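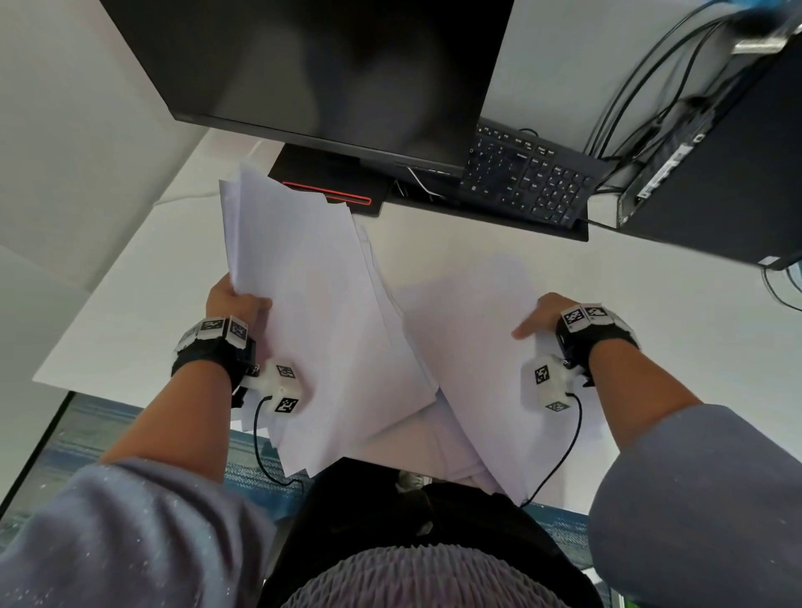

How many demonstrations of a desk task do you need before a policy learns anything useful from them?
More than the brochures say, and it depends far more on how varied they are than on how many you have. A couple of hundred good ones from several people will usually beat a much bigger pile from one tired person doing the same motion.

Cirow Wrist Capture Kit
Sold and supported by Gittins
Hire or purchase. Price on application.

We stock three makes of wearable capture gear and we have complaints about all of them. The Cirow kit is the one we send out most for hand work at a desk: squaring up paper, sorting mail, moving stationery from one side to the other. Please read the whole page before you ring for a quote. About half the kits that come back early do so over something written further down.

What it does
Two wrist units, left and right, record where each hand is and how it is turned while the wearer gets on with an ordinary job. Printed square markers on the straps and housings are picked up by a head-mounted camera, and the sensor housing under each wrist fills in when the markers are hidden. The recordings go to whatever you train on. Cirow calls this "natural demonstration". We call it wearing a cube on each wrist, and people do move differently with one on. The effect wears off after a session or so. Throw out the first session.

What's in the case
Left and right wrist units with fabric straps
Spare marker set, printed
Two cables and one hub
Head mount (camera sold separately, which we think is a bit rich)
Calibration card
Hard case

Where it earns its keep
Loose paper is the job we'd point to. A stack of printer sheets slides, fans and curls, and simulators make a poor fist of it. Recordings of somebody lifting one stack by the edge with one hand and flattening another with the other are hard to get by any other means, and teleoperating two arms through the same task is slow and miserable. If your project involves paper, fabric or anything else floppy, the kit is worth a trial.

Where it doesn't
Anything that depends on force. The units tell you where the wrist went and nothing whatever about how hard the palm was pressing. Cirow's material talks about "inferred contact". We asked how it was inferred and are still waiting on a reply.

Fingers are the other gap. You get wrist pose. Finger positions have to come from the head camera, and when a hand goes under a sheet of paper the camera has nothing to go on. Makero sells a glove for this. We stopped carrying it.

Cables
Both units are wired. The cables drop from the housings toward the wearer's lap, and on paper tasks they drag across the sheets or get caught beneath them. Cirow says a wireless version is coming and has said so before. Until then, clip the cables at the elbow and leave plenty of slack.

About that 2000 figure
Cirow advertises 2000 demonstrations a week from one kit. We ran it on a paper-sorting job at our own desks and got nearly 200 we'd be willing to train on. The rest had lost markers, a snagged cable or a wearer who had stopped to answer the phone. We reckon their number counts every time somebody pressed record.

Software
Exports to the usual formats, plus Voteck's. The Voteck export drops the timestamps on the left unit under some settings. Check a file before you record all day Monday and find out on Tuesday.

The labelling tool is included and can be ignored. It marks a demonstration as successful whenever the hands return to their starting position, so a wearer who knocks the whole stack on the floor and sits back gets a tick. Have a person watch the recordings.

Hire terms
Minimum hire is 5 days, maximum 30 before we need the kit back for a marker check. Straps are washed between hires. Replacement markers are charged at cost if they come back creased. Purchase customers get the same phone support as hire customers, weekday mornings.

Colour: black straps, white housings. No other colours are available.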